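Vavness Bread Cell: Progress Report
To: the Sampaio small projects fund
17/12/2025

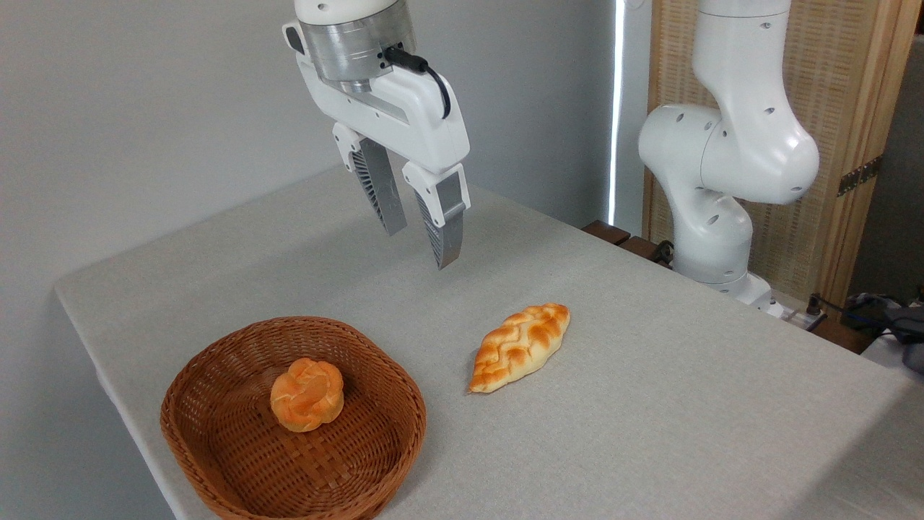 Gripper open over the table, with the twisted roll in its basket and the braided loaf beside it.

Hello again! I promised you a report that wasn't just a spreadsheet, so this is me trying to tell you in plain words where the cell has got to, what your money has gone on, and what's still bugging me. The spreadsheet is attached as well, don't worry.

The short version is that the cell is running, the gripper has been rebuilt, and I'm behind on the second arm. If you only have a minute, that's the report.

Since you last heard from me

When I wrote the first report the gripper was closing unevenly, and I'd put it down to the settings. I spent far too long on settings (I have a notebook full of them, if you ever need help falling asleep). It was the left finger. The screws holding the pad had backed out a little, so the pad was rocking under load and the finger was meeting the bread late. You could feel it by hand once you knew to wiggle it, and I hadn't wiggled it.

So I took both fingers off, cleaned the old thread locker out of the holes, put in new screws and refitted the pads against a straightedge. Then I did the whole thing over again, because I'd torqued the first one with the arm powered down and sagging slightly, and the numbers came out silly. The second time I had the arm held in its service pose and everything lined up.

After that came the cable. It plugs into the side of the flange and hangs in a loop down past the gripper housing, and the size of that loop matters more than I expected. With a short loop the plug gets tugged whenever the wrist turns all the way over. With a long one it swings down where the bread is. I've gone back and forth on it and settled on a length I like, and I've put a dab of paint on the cable so that whoever refits it can find the same spot. The plug itself was replaced at the same time, as two of its pins had gone dull.

The table

I've kept the cloth on the table. You asked about it on the phone, and I know it looks more like a lunch than a lab! The bare top was bouncing light up into the camera and the cloth took care of that. The cost is that it creeps. If it creeps, the height I taught the arm is still fine but any wrinkle isn't, and a fingertip will catch a wrinkle very happily. I now pull it flat and clip it at the start of every session, and it goes in the wash when the crumbs win.

The bread pieces are the same two shapes we agreed on in the proposal, the twisted roll and the long braid. The roll lives in the basket and the braid goes straight on the cloth at a slant. I'm glad we picked both. The roll is easy to hold and awkward to reach, with the rim of the basket in the way, and the braid is the reverse: lots of room to get at it, but if you grab it off center it wants to tip. Between them they show up a badly set gripper very quickly, and that's how I found the rocking pad in the first place.

How it's looked after now

I've written myself a routine and I'm mostly sticking to it. Before a session I wipe the fingertips down, check the pad screws with a driver (just a touch, no heaving on them), look at the plug, flatten the cloth, and run the gripper open and closed with nothing in it. Then I send the arm down to its check height and stop it there for a look at the gap before it goes near any bread. It takes a few minutes and I grumbled about it for the first week. I don't grumble now.

Once a week the ribbed parts of the fingertips get brushed out with an old toothbrush. Crumbs and dust pack into the grooves and you lose grip so slowly that you don't notice. I tried compressed air first and all it did was move the mess into places I couldn't reach.

Since the rebuild the cell has done 2389 picks on the log. There were 4 stops in that run that needed me to walk over and do something. Two were the cloth, before I started clipping it. One was me leaving the basket in the wrong place. The last one I still can't explain — the arm halted on its way down, reported nothing useful, and carried on as normal after a restart. I've kept the log from it and I'm watching for another.

Money

Parts for the gripper rebuild came to almost 510 dollars, counting the screws, the pads, the plug and a decent torque driver that I should have bought at the very beginning. That's inside the repair line. The pads came through Nukine, who were quick, and I've ordered a spare set so I'm not stuck waiting next time. I haven't touched the travel line and would like to talk to you about moving some of it over to spares, if the rules let us.

The second arm

Right, the part I'm less proud of. The second arm is mounted in its place toward the back of the table and it's sound mechanically, as far as I can tell, but I haven't finished setting it up to share the space with the first one. The Uvus controller software will run the pair, and I've had it doing that at a crawl with nothing on the table. What's missing is a proper set of keep-out zones. I don't want two arms finding each other over a basket of bread, and I'd rather be late than be replacing an elbow.

I also want to sort out the power over in that corner first. The strip and its black cables have been fine with one arm doing the work, but they're going to be moved and tied down properly before the second one gets up to full speed.

What's next

Keep-out zones first, then the cables, then slow trials with both arms, one on the roll and the other on the braid. I'm planning to have those trials done in February. If the unexplained stop comes back before then, that jumps the line and I'll let you know by email.

One thing I need from you: a yes or no on the travel money, whenever you get a chance. I can keep going without it, but I'd like to order a spare cable for the flange and I'm holding off until I hear.

Thanks for being patient with me about the late start — it made the rebuild a lot less frantic than it could have been.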